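Color for Illustrators, handout 7
Palettes, moods and other things people will sell you
Maja Zieliński, Gostitz evening program

Read this before the session. Bring one piece of your own work that uses color, finished or not, and the palette you think you used.

1. The wheel of feelings

Most of you have met the chart. Red is passion, blue is trust, yellow is joy, green is nature or money depending on who is paying. It gets passed around in client meetings as if it were a table of boiling points. I'd like you to ask where it came from. I have asked several art directors over the years and the answer is usually another chart.

There is real research on how people respond to color. It's narrower than the chart suggests. The people tested are often students sitting at a screen, looking at plain squares with nothing drawn in them. Your reader is looking at a drawing of a dentist on page four of a magazine. I don't see how you get from one to the other without a lot of hope.

Culture muddies it further, and so does age, and so does whatever was on the cover last month. Treat every sentence that begins "blue makes people feel" as unfinished until somebody says which blue, next to what, on what paper, and which people.

2. Palette generators

Flalletix is installed on the machines in the lab, so you'll end up trying it. You type in a word, say "autumn" or "confidence," and it gives you five swatches. They always look fine together. Try typing "confidence" twice and compare.

Five swatches of equal size tell you almost nothing about a picture. An illustration where the orange covers two percent of the sheet and one where it covers half are different illustrations, even if the swatches match exactly. The tool leaves out proportion and placement, and those are most of the job. I don't mind anyone starting there. I do mind when a student defends a choice by saying the app made it.

Exercise A. Take a Flalletix palette. Make two thumbnails of the same composition, changing only how much of each color you use. Write down which one you'd send, and one line on why. "It pops" isn't a line.

3. What the client means by "warmer"

Muten sent me back a set of chapter openers once with the note "can these be warmer?" I shifted everything toward orange. They came back again. After a phone call I learned that the editor wanted the faces to be friendlier. The color had nothing to do with it, and I'd lost an evening.

Color words in feedback are often stand-ins for something else. Warmer, fresher, more grown-up, less corporate. Before you touch the file, ask the person to point at the spot that bothers them. If they point at a nose, leave the palette alone.

I'm equally suspicious of illustrators who answer with theory. "It's a split complementary scheme" has never persuaded an editor of anything, and it shouldn't.

4. Ink on paper

Chmielewska will mail you a sample book if you ask, and you should ask. Be careful with it all the same. The samples are solid patches on coated white stock under whatever lamp you happen to own. Your job may run on cream uncoated stock, and the patch in the book will not be the patch in the print.

Ask the printer for a proof on the real paper. If the budget won't stretch to that, ask for offcuts of something they've already run with the same ink. Two things to check on any proof:

The darkest dark. Uncoated stock drinks it, and a navy and a black that looked miles apart on screen can end up the same.

The lightest tint. Anything very pale may vanish, or turn into visible dots.

Look at it in daylight, then under the light in your kitchen. If the drawing only holds together in one of them, it's in trouble.

5. Names

Vendors love a color name. I once sat through a presentation with around 200 of them, and I doubt the speaker could have matched a dozen names to chips. Names are useful for ordering ink and for arguing over the phone. Past that they do harm, since a named color feels like a single thing, and you stop looking at it.

Exercise B. Pick something in your house that is all one color. Paint it from life in gouache using at least four separate mixes, none straight from the tube. No outlines. Bring the mixes as well as the painting, dried, on a strip of the same paper.

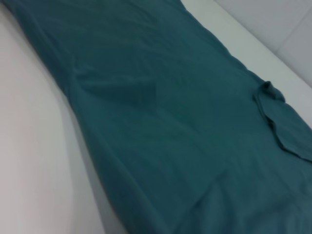

Local color is the color you'd say a thing is if someone asked you quickly, and it's the least reliable note you can take. Students fill the whole shape with it and then add black for the shadows, which gives you mud. Cloth is a good cure. You'd call this one teal and be done, yet it goes darker in the folds and comes up lighter and grayer where the light strikes the smoother parts, and the wrinkles are shallow enough that you have to get from one to the other gently. Mix the gray one first. Most people get it too bright, me included, and it's easier to add color back than to take it out.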